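Vavance Handling Program
Progress report, second reporting period: operating rules for hand-held gripper collection
Prepared for the Dulus program office

1. Status

Work package 2 (rules for recording and acceptance) is complete apart from the section on wear parts. Work package 3 (application of the rules at both sites) began in February and is on schedule. Spending is within the approved budget. No change to scope is requested, but one decision is needed from the program office and is set out in section 6.

The target for the period was 3,000 accepted demonstrations. The target was met. A further 182 demonstrations were recorded and rejected at review. They are stored separately with the reason for rejection and will not be released with the main set.

2. Rules adopted

Version 3 of the rule set replaced the earlier draft at both sites. The main changes are as follows.

Start position. The fingers are fully open at the start of every demonstration. The draft allowed a partly closed start for small objects. Reviewers could not separate a deliberate partial close from drift in the trigger, so the allowance was dropped.

Approach. The operator moves at a pace at which the motion could be reproduced by the Pollock arm. The speed limit is checked in software after recording and is not left to the judgment of the operator.

Release. An object counts as placed only when both fingers are clear of it and the tool has moved back. Demonstrations that end with a finger still touching the object are rejected, even where the placement itself is good.

Object condition. Household items are used with their ordinary finish and printing. The draft called for matte tape over shiny parts. Tape changed the grip on curved items and was withdrawn.

Retries. A failed grasp may be followed by one further attempt in the same recording. Both attempts are labeled. A second failure ends the recording.

3. Review procedure

Each demonstration is checked by a reviewer who did not record it. The reviewer sees the video from the tool and the finger opening signal, and marks the start, contact and release. Where two reviewers differ on the moment of release, the later mark is kept. This was the most common disagreement in the period and accounts for most of the time spent in review.

Rejections fell into the following groups, largest first:
Finger contact at end of recording
Speed over limit
Object outside the view at the moment of contact
Wrong task label

The speed rejections came mainly from the first sessions under version 3 and dropped once operators were given the result at the end of each session.

4. Equipment

The finger padding remains the weak point. It frays at the edges, and a frayed edge can catch on a thin rim or on bristles. The rules at present require inspection at the start of a session -- they do not say how much wear is acceptable. A wear limit is being drafted with Zikside, which supplies the padding. Until then the session lead decides, and the decision is logged.

The tool firmware was updated once. Timing between video and finger signal was rechecked after the update and was within tolerance.

5. Container tasks

Container tasks were added in this period. They cover putting a long item into an upright holder and taking it out again. These tasks are harder to judge than flat placement, as the item may lean on the rim and shift when the fingers let go. The rule on release therefore applies with one addition: the item must be at rest before the tool is withdrawn.

The set includes a pink hairbrush and a cream holder with an orange duck bill on the front, used on a white work surface. Rounded tiers on a holder of this type give the fingers little flat area, so operators are told to handle the brush only and leave the holder where it stands.

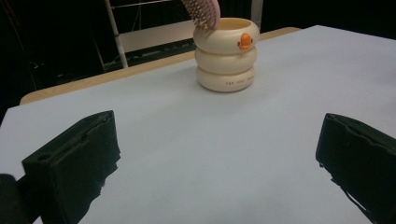
Zikside asked on reading the draft of this section whether "at rest" could be given a fixed duration, and noted that a reviewer working from video alone will tend to accept an item that is still settling. Their suggestion was to require a set number of still video images before withdrawal. We agree with the point and will test it in the next period.

6. Decision requested

The program office is asked to confirm whether rejected demonstrations may be shared with Pollock for failure analysis. The current agreement covers accepted data only.

7. Next period

Wear limit for padding: draft in week 3, final in week 8.
Still-image test for container tasks: one site first, then both.
Version 4 of the rule set: to follow the two items above.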